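4. Pairing the wireless headset with the base station

Before you start, charge the headset for 90 minutes with the cable from the box. The light on the left ear cup is orange during charging and goes off when the battery is full. You can use the Lirkano base station without a headset, but the talk function stays locked until at least one headset is paired.

4.1 First pairing

1. Put the base station on a flat surface and connect the power supply. Wait until the ring light is steady white.
2. Hold the PAIR button on the base station until the ring light blinks blue.
3. Switch on the headset. Keep the power button pressed until you hear two short tones.
4. Bring the headset closer than one meter to the base station.
5. Wait for the long tone. The ring light becomes green for a moment and then white again.

Note: The base station searches for 90 seconds. If the time is over, the ring light goes back to white without the green signal. Repeat from step 2.

Up to 7 headsets can be stored in one base station. When you pair one more, the oldest entry is deleted without a warning, so please write the name of each user on the sticker inside the headband.

4.2 Adjusting the fit

Open the headband fully and place it on the head before you set the ear cups. Pull both sides down by the same number of clicks. The microphone arm should end near the corner of the mouth – not directly in front of it, or the breathing will be heard by all other users. 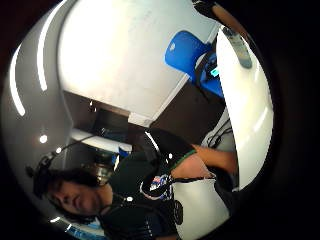
Long hair should be behind the band. If you wear glasses, put them on first and then the headset. After ten minutes of use, check the pressure again and open the band by one click if needed.

Caution: Do not bend the microphone arm at the joint. A broken joint is not covered by the warranty.

4.3 Testing the sound

1. Press MENU and choose Sound Test.
2. Speak with normal voice for five seconds.
3. Listen to the playback. If it is too quiet, raise the value Mic Level by one and test again.

If you hear a whistle, two headsets are too near to each other. Move them apart or lower the volume on one of them.

4.4 Use with older base stations

The Plistside 2000 base station works with this headset, but only two headsets can talk at the same time. The Plistside 3100 has no such limit. On both models the pairing button is on the back, under the rubber cover.

Caution: Disconnect the power supply before you open the rubber cover. Close it again before use – dust in the opening can block the button.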